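Steminley-residents list
Subject: Re: Kettles in the guest rooms
Date: Dec 8, 2018

I went up to look at the desk in the Tuvar room, with the kettle plugged in by the wall and a paper cup beside it.
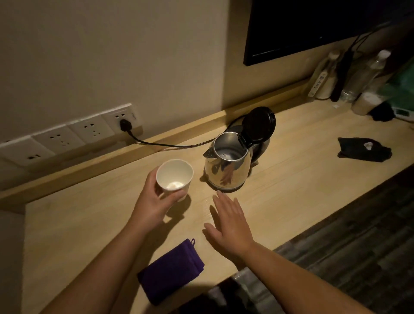 On Dec. list traffic, Myklebust house wrote:
> We had the same kettles and the scale came back every 3 weeks.
> Citric acid works better than vinegar and doesn't leave a smell.
> Do you fill them to the top when you descale?

No, only halfway. I use one packet of the Kako descaler in about 300 ml of water, bring it to a boil, switch off and leave it with the lid up. Then rinse twice. Vinegar is fine too, but guests complained about it in January.

Two other things while I'm on the subject.

Please keep the kettle on the desk and the cord along the back. In room 210 it had been moved to the floor beside the bed. Room 106 has no kettle at all at the moment. If it went to another room, put it back or write to me.

Used paper cups go in the trash, also the ones with only a little powder left in the bottom. The spare sleeves are in the hall closet, second shelf. I will order more descaler when the box is down to the last few packets.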